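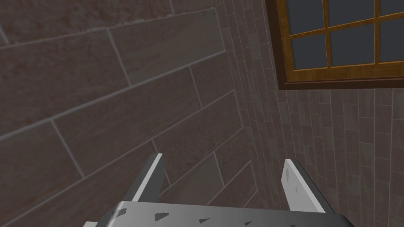 Colleen Trask

12 February 2018

Tutorials > Simulators > Plidus > First Reach

Search tutorials... Go

Getting your first reach working in Plidus

I've had the Plidus simulator kit on my machine since it came out of beta, and I still get a kick out of the moment when the gripper starts moving around a room. If you've only ever jogged an arm with a teach pendant, this is a great place to play. You can run it into a wall all afternoon and the worst thing you'll break is your run log.

This tutorial covers a plain open-handed reach toward the corner of a room. There's no object to pick up yet. I used the gripper model that comes with the kit and the tiled room called Flultport.

What you need

The base kit (the free trial is fine)
The Flultport room pack, a 2822 MB download
A mouse with a wheel. A trackpad works but you'll hate it

1. Load the room

Start Plidus, choose New Session, and pick Flultport from the room list. Let the textures finish before you touch anything. The big brown tiles on one wall come in first on my machine, then the small upright ones on the wall with the window. If both walls are still plain gray after a minute, go to Display and turn on Full Surfaces.

2. Add the gripper

Drag the two-finger model in from the parts tray and open it all the way. You want the fingers spread well apart with nothing between them, so you can see the wall through the gap. Then set the view to Follow, which puts you just behind and above the palm plate. I love this view! It makes lining things up so much easier than the side view, where I could never tell how far out the fingers were.

3. Aim for the corner

Tilt the wrist until the fingers point forward and up. I like to keep the left finger in front of the large tiles and let the right one come up below and to the left of the window. The corner seam gives you a nice upright line to steer by, and the grout lines help too – when the rows slope steeply, your view is at an angle to that wall. It doesn't have to look square to be right.

4. Set the speed and go

The default speed is 54, on a scale that goes to 100. That's too quick for a first try. Drop it to 31, press Run, and keep a finger on the space bar to stop. Watch the distance readout in the bottom panel and stop when it says 5 cm. Save the pose under a name you'll remember, as the next tutorial starts from it.

If something looks off

Dark window glass is normal in Flultport. There's no outdoor view in the pack, and the lighting menu won't add one. The small dark triangles on the palm plate are part of the finish, so don't go hunting for a mesh error like I did.

A fair warning about the contact settings: they're fiddly, and the help pages are thin. The older Ultier package explains friction much better, and I keep its manual open while I work. I'd still pick Plidus for learning, mostly for that Follow view and how fast it resets after a crash.

In April I'll add a block to the room and we'll close the fingers on it. Leave your gripper file as it is until then, and keep a spare copy of the saved pose.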